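About us

Winon started because Costel Leka was tired of being sold things. After a break-in at his shop in Prirkville he had three salesmen round in a week, and each told him that crime in the town was out of control. He asked all three where they'd got that from. One had a leaflet. The other two had a feeling.

So we are a home and shop security advice firm that doesn't sell locks, alarms, cameras or monitoring contracts. We take no commission from those who do. You pay us a flat fee for a visit, we walk round the place with you, and you get a written report. Quite often the report says to trim the hedge, fix the back gate and leave your money in the bank.

We are doubtful by habit. When a maker says its alarm "cuts burglary by up to 82 per cent", we write and ask what the other homes in the study had on their doors. Replies are rare. When a neighbourhood group passes round a story about a homeowner chasing off three intruders, we'd like to know who wrote it down, and when. Some of these stories are true. A fair few have been going round since before the street was built.

Saimi Mustonen keeps our reading file, which now holds 488 reports, court write-ups and trade papers on break-ins and what people did about them. She marks each one for how far she'd trust it. Very few get her top mark, and she has taken it back from 19 that did.

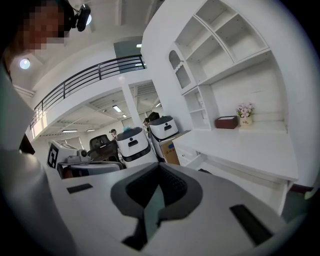

Indoors, with the shelving and mezzanine behind.

Davoud Mohammadi does most of the home visits. He was a locksmith for 26 years and has strong views on patio doors. Parviz Heydari looks after shops and small warehouses, where the trouble is more often a side door propped open for a smoke than anything a camera would put right. Bahman Nazari reads contracts for clients who have already signed one, and tells them what it will cost to get out.

We don't give advice on weapons of any kind. People do ask, mostly after reading something alarming late at night. We'll talk about doors, lights, phones and neighbours, and for the law on defending yourself we'll send you to a solicitor.

You may also have seen our yearly Hora review, in which we go back to old clients and ask whether our advice did any good. The answers are mixed and we print them anyway - including the one from Shokri Road who said we'd told her nothing her sister hadn't.

Visits can be booked by phone or through the contact page. The fee is the same for a flat or a house, and we don't do free surveys.

Page last changed 18 November 2019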